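Ticket: Wine glass rack, film left on glasses, wall basket complaint
Product: Nillberg wire glass rack, chrome
Status: Open (reopened by customer)

Original report

I bought the Nillberg rack because the listing said glasses would "dry clear and stay put." I have my doubts about both halves of that. Stemware that goes on the rack clean is coming off with a gray haze near the rim. It wipes off with a dry cloth, then it's back after the next wash. The rack sits on a dark red-brown marble top with white veins in it, so every drip mark shows.

Before anyone sends me the standard reply: yes, I read the care sheet. No, I don't use powder. The water here isn't hard, or at least the test strip read 105 and the chart on the package calls that moderate.

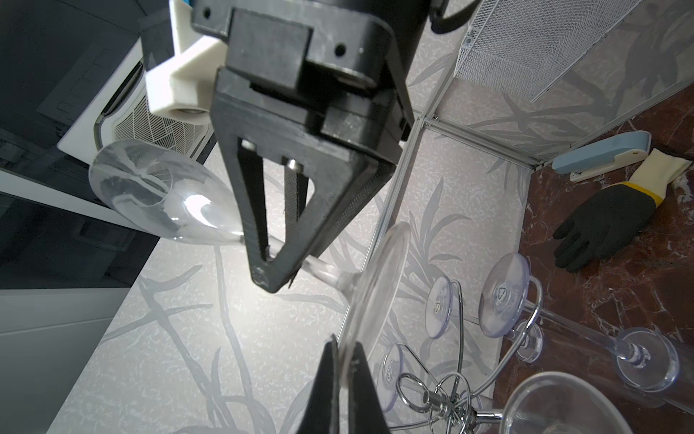

Wanora, 5 Mar 2025

Update from customer. Support asked me to rule out the detergent first, which is what support always asks. I switched to the Darkeo liquid they recommended and washed the same stemmed glass 2 times, once with each product. Same haze. If there was a difference I couldn't find it, and I was looking for one.

Support then said the curved arms might be holding the bowl too close to the center, where the wires meet in that knot, and that air can't move. Maybe. I spread the glasses out so every other arm was free. Slightly better after one night, no better after the next. I don't call that a fix.

Support reply

Thank you for the details. Please try drying one item off the rack completely, on a plain towel, and compare. Please also tell us what you use to wash the inside of the glass, and where it is kept between uses.

Customer reply

Towel test done. The haze was there on the towel too, so I'll admit the rack may be off the hook for that part. I'm not ready to say so in a review.

What I wash with is a dark green sponge. It lives in a clear plastic basket on the wall, the Wojcik one with the lip along the front. The basket was sold as draining. I have never seen it drain.

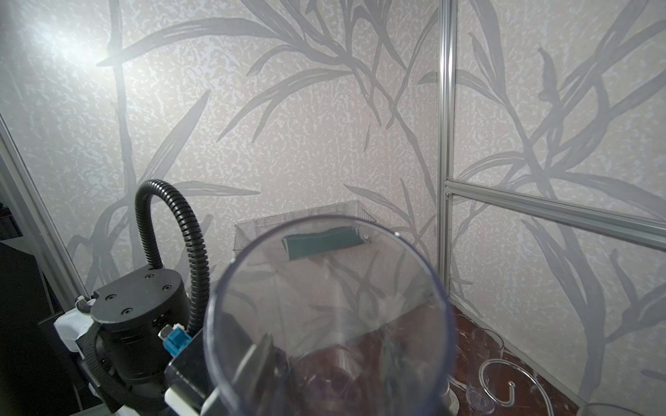
I ran the big plastic cup through the same routine to see if it was only a glass problem. Old sponge, Darkeo liquid, warm rinse, towel. Film on the inside wall. Then a brand new sponge, everything else the same, and the cup came up clear. One try, so take it for what it's worth.

Support reply

That does point to the sponge. We suggest replacing it every two weeks and squeezing it out before it goes back in the basket.

Customer reply

Every two weeks sounds like advice from someone who sells sponges. The package on these says good for over 200 washes and I'm nowhere near that, though I don't put much faith in the package either.

I'll leave the new sponge on a dish instead of in the basket and repeat with the stemware. If the haze stays away I'll take it up with Wojcik. The drip marks on the marble are still your rack, and no one has answered that part yet. Please keep the ticket open.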